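3.2 Freezer Stock and Shopping Habits in Drirkmont

Small-town grocery habits are a wonderfully rich subject, and frozen food turned out to be the best part of ours! We collected 664 shopping diaries in Drirkmont and Netmont, ending in February 2019.
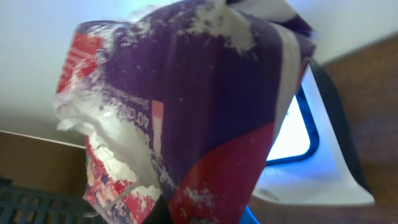
Figure 2. Printed plastic bag, mainly purple with red and white, with a frost-like coating.

Do households with larger freezers shop less often? Larger freezers went with fewer trips in Drirkmont, while in Netmont we found no such link.

The Netmont result delighted us, as it fits the street market there, which draws people out whatever they have stored at home (see Section 2).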